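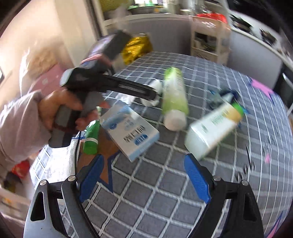 Hand-held grippers over the gridded mat, with bottles and packets to be gathered.

Wosham tidy-up set - read me first

Hello, and thank you for taking an interest in our little collection! Wosham holds 4,000 short recordings of people picking up household bits and bobs with hand-held grippers, so that a learning system can pick up the knack from them. Hipólito Ocampo and I put it together at Lulstead, and this copy is dated 1 September 2022.

Each recording is one go at one job, kept in its own folder with a plain text note saying what was asked for. There are 34 jobs in all. Fumbles are kept in (we rather like them) and carry the word "retry" in the note - please don't throw them out before you've had a look.

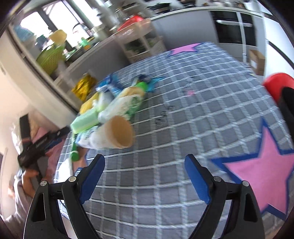 Milagros Sepúlveda wrote to ask whether the retries should count towards a test score, as she had been leaving them out. We'd say keep them in for training and report them separately when testing.

Folder 7 has its notes in Spanish only for now. English ones should follow in October, and corrections are very welcome in the meantime.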